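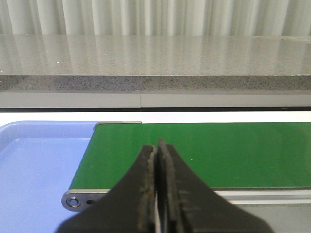

Gray speckled countertop with a pale curtain behind it.

Nirnunmont Textile Art Archive: README

Hello, and welcome! If you have found your way to this file you are probably holding a copy of the Nirnunmont catalog, or thinking about downloading one, and I wanted to write down the things I would have liked to know when I first opened it. It's longer than a README ought to be (I have been told so by Tomás Gallagher, more than once), so please skip to whichever part you need.

What's in it

The archive is a catalog of contemporary textile art: quilts, dyed and painted cloth, tapestry, embroidery, felt, and a fair amount of work that sits between all of those and would rather not be asked. There are 2,488 records in this release. Each record stands for one work and carries the artist's name, the title, the year or years of making, the main technique, the fibers where we know them, the size, and the exhibitions it has been shown in. Of these, 730 also have a statement in the artist's own words, which is my favorite part of the whole collection and the reason I keep volunteering to proofread it.

The files

works.csv is the main table, one row per work.
artists.csv has names, alternate spellings, and the country of practice if the artist gave one.
shows.csv lists exhibitions and is linked to works.csv by show_id.
statements.txt holds the artist statements, each one headed by its work_id.
techniques.csv is the word list we use for the technique column.

Everything is saved as UTF-8. Please do open it that way! Boglárka Bognár spent a whole October fixing accents that a spreadsheet program had turned into soup, and we would all love to spare her a second round.

Where the records came from

It began with the Benton gallery's card files, typed up by Benedito Andrade over two winters. The Orbán bequest came next, with a great many show leaflets and price lists, and after that the Devik print room let us copy out its register of fabric pieces. More recent entries were sent in by the artists themselves through a form with five required fields. Seon-mi Seo reads every one of those before it goes in and writes back if something looks odd, so a new record can take a while to appear.

Things to watch for

Sizes are in centimeters, height first. Some of the older Benton cards were in inches and have been converted, and the original figure is kept in size_note in case you want it.

Technique is a slippery word. An artist who bleaches an image out of dyed cotton may call it painting, drawing, or discharge work, and we have kept the artist's word in technique_own and put ours in technique_main. If you are counting how often a method turns up, use technique_main. If you are writing about a person, please use theirs.

Titles have not been translated. "Untitled" is a real title in this catalog, and a blank cell means we don't know.

Statements are cut at 2,000 characters. The complete versions are kept on paper at Nirnunmont, and Gerardo Salazar is happy to look one up for you if you send him the work_id.

Using the data

The tables are free to use for research, teaching, and your own curiosity. The statements belong to the people who wrote them, so quote a little with credit, and ask first if you would like to reprint one whole. There are no photographs of the works in this release.

Corrections

Yes please! Send the work_id, the column, and what it should say. A scan of a leaflet or a label is lovely to have but not required. Fixes go into the next release and are listed in changes.txt, with your name next to them unless you tell us to leave it off.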